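Dranholm Gloss Enamel - Interior, Water-Based
Black, 1000 mL
Product code: DR-90-BK

Dranholm Gloss Enamel is a water-based interior paint for shelves, trays, trim, doors and small furniture. It dries to a hard, high-gloss finish and washes up in water. The colour is a neutral black with no blue or brown in it.

One tin covers 12 square metres per coat on a sealed, sanded surface. Bare timber and MDF need a coat of Saltlow Primer first. MDF edges soak up more than the faces, so allow an extra coat there. Over old oil-based enamel, sand until the shine is gone and wipe down with a damp cloth.

Stir well, right to the bottom of the tin. Do not shake. Apply with a foam roller or a good synthetic brush and leave it alone once it is laid on. Going back over gloss as it starts to set leaves marks that will show in any strong light. Leave 3 hours between coats and sand lightly with fine paper before the last one.

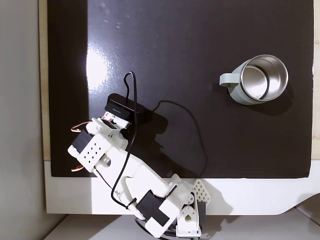
Full gloss shows dust and fingerprints more than satin does, and dark colours more than light ones. Wipe with a soft cloth and a little dish soap in warm water. Avoid cream cleaners and scouring pads, as they will dull the surface for good. Let the paint harden for 12 days before putting cups, vases or lamps on it. It can be handled sooner, but heavy items may stick or leave a ring.

Not suitable for outdoor use, floors, or surfaces that get hotter than 90 degrees.

Also available in White, Furnival Grey and Jolby Green. Grey and green are mixed to order and can't be returned once opened.

Store upright with the lid pressed down firmly, away from frost. Keep out of reach of children. Leftover paint should go to your local paint drop-off - don't pour it down the sink.

The 500 mL tin in black is out of stock until June.

Page updated May 9, 2019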